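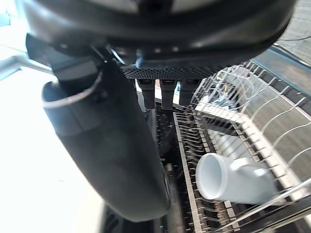

Wire rack, July, mid-morning

Glaze book, July, started 9.15 am with a coffee

Right, the satin white. Anyone who's been following along in this book knows I've been whinging about it since autumn, so I'll keep the history short. It crazes on the Clitberg stoneware. It doesn't craze on the Grondach body. I'd like it to stop crazing on the Clitberg because we've got a great big stack of Clitberg out the back and I'm not buying more clay until it's gone (the ute is still recovering from the last load).

Today's job was to mix a fresh 2000 gram batch with the silica nudged up, dip some tiles, and get them into the Jokar with whatever else was going through to stoneware. Silica came to 318 grams this time. I wrote it on the lid of the bucket AND in here, so there's no excuse for the argument we had over the last lot.

Mixing notes. Water in first, then bentonite, blended with the stick thing before anything else went near it. I've been slack about this and it does make a difference, you get those little jelly blobs otherwise and they never go away no matter how long you sieve. Then the feldspar, then whiting, then kaolin, then silica with the respirator on. Please, everyone, respirator ON, and wipe the bench down wet afterwards. Sweeping it dry just puts it back up into the air and I'm sick of writing that on the whiteboard.

Sieved twice through the 80. The first pass had a fair bit of grit, I think from the old feldspar bag with the split corner. The second pass was lovely, like pouring cream! Left it to sit over lunch and it thickened up a touch, so I let it down with a splash more water. I didn't measure the splash. I know, I know. 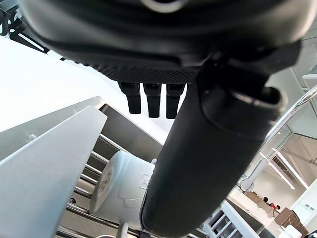 Added in pencil underneath, 2.10 pm: did you take an SG after the splash? If it's thinner than the last batch then you're testing thickness as well as silica and we won't know which one fixed it. A thin coat crazes less, you told me that yourself.

Fair cop. I went back and weighed 100 mL in the little syringe-y cylinder and got a reading a bit lighter than the last bucket, but close enough that I'm prepared to live with it. I've put the number on the lid under the silica. If the tiles come out clean I'll do another set with a double dip, and that should settle it one way or the other.

Tiles: 11 all up. Mostly Clitberg, a couple of Grondach as controls, and one mystery tile out of the reclaim bin for my own curiosity. All L-shaped so we can see what it does on a vertical. Three-second dip for every one of them, counted out loud like a goose. I scratched the codes into the backs with a needle tool when they were still leather hard, because the iron oxide pencil burned away on two of the last lot and I spent a whole arvo guessing. 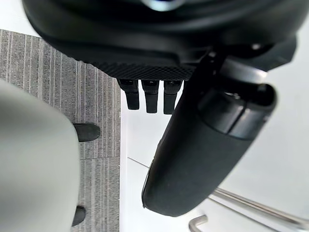 Drying was slow as a wet week. July in this shed is no joke, and the bisque was stone cold when I dipped, which can't have helped. Next time I'm warming the tiles on top of the kiln first. I've got a vague memory that somebody's old notes (the green book?) say warm bisque picks up a thicker coat, so that's one more variable to fight about.

Kiln. The Jokar took the load with the bottom shelf left half empty, and I put witness cones on all three levels this time. It's been running cooler at the bottom since the element was changed and I want to see it in cones before I ring anyone. Slow up to 600, then the usual program, with a short hold at the top. I skipped the slow cool. It gives a nicer satin, but it's also an extra thing to muck about with and I'd like to compare like with like.

Start to lid open last time was 34 hours. I'll be patient. I won't crack it early. I'm putting it in writing so I can be held to it.

While I was waiting I had a go at the maths again. On paper the expansion of the new recipe comes down nicely, and it should sit under the Clitberg with a bit to spare. On paper the last one should've worked too, mind you! The calculators assume everything's melted, and with a matte or satin there's always some stuff that hasn't gone in. So I treat the number as a direction and go by the tiles.

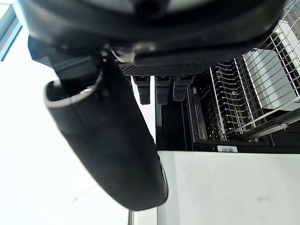 The other option, if this one's a dud, is to swap part of the feldspar for spodumene. Okoro stock it by the kilo and the price is a bit ouch. Lithium would drop the expansion properly, though I'd worry about overshooting and getting shivering on rims, and shivering on a mug is a far worse problem than a few craze lines. So silica first. If I have to go to spodumene I'll do it in tiny steps, and only on tiles until we've had them through the freezer and boiling water a few times.

Jobs for whoever's in next:
- Stir the satin bucket right to the bottom, it settles hard
- Bin the split feldspar bag once the last bit is decanted
- Order cones (we're down to the dregs of the sixes)
- Leave the Jokar shut, it's got my tiles in it
- Rinse the 80 sieve from the back, there's still grit in the rim

Kiln on at 4.50 pm, vents open, bung out. Bung goes in after 600, I've set the alarm on my phone.

Recent entries
Tenmoku on Grondach, second go
Reclaim: how wet is too wet
Jokar element swap and cone readings
Crazing on the satin white, the saga so far
Pinholes in the celadon
Okoro price list, winter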